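Corrugated panel behind the bench – worth it or not?

kurnari_shed
Posts: 86
Finally sorting the corner of the garage where I fix old computers. I've put corrugated metal up against the grey wall with a flat rail along the top edge. My other half says it looks like a dunny in Ovier. Opinions welcome, kind ones first.

Flovelska
Posts: 2000
Looks fine until you drop a screw down a ridge. I had the same stuff for one winter and took it down in February. Pegboard, mate. It was invented for a reason.

toastrack72
Posts: 51
Disagree. Pegboard is where tools go to fall on your foot. Metal wipes clean and you can put magnets on it, if it's steel. Is it steel?

kurnari_shed
It was the colour of steel when I bought it.

Flovelska
So that's a no. What's happening with the cables? Last time you posted, it was spaghetti.

kurnari_shed
Clipped up along the wall now, thank you for asking. It still sags a bit but I've decided that's a style.

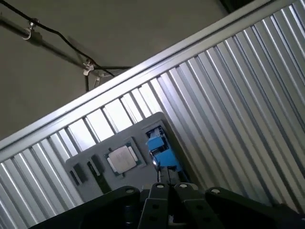
Processor in its tray, cable on its clips. Rate my sag.

toastrack72
Sag is acceptable. I'd add one more clip near the corner and never look at it again.

Flovelska
I'd be more worried about the CPU. Put a lid on that tray – garage dust gets into everything, including my sandwiches.

khoury_bits
Posts: 72
Dust on a heat spreader wipes off, settle down. Nice clips though. What did you use to fix them to the wall?

kurnari_shed
Screws and plugs from the jar of screws and plugs. Couldn't tell you more than that under oath.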